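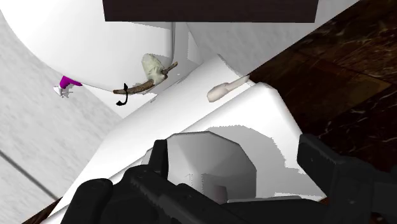

I finally wrote down our house rules for simulated runs, mostly so I'd stop repeating them over lunch. There were 24 when I started. I got it down to 3 that I'll fight for, and the rest are on the wiki if you're feeling patient!

First one: name the scene before you run anything. I once had a folder of 1,644 episodes and half of them were called "test" or "test_new" (guess who did that). Scene, gripper, seed, in that order, every time.

Second: write down what counts as a success before you look at a single result. Poul Eskildsen is strict about this and he's right. If "picked up" means lifted clear of the surface and held, say so, and say how long. On the Fokdale runs we let the wording slide and ended up rescoring 400 grasps by hand - I still grumble about it.

Third: keep your failures. All of them, even the silly ones where the fingers go straight through a shelf. Fix the collision mesh, sure, but the old run stays in the folder with a note on it.

Poul wants a fourth one about freezing the physics settings for a whole batch. I think that belongs under naming, he doesn't, and we're picking it up again in January when the Painemal scenes come in.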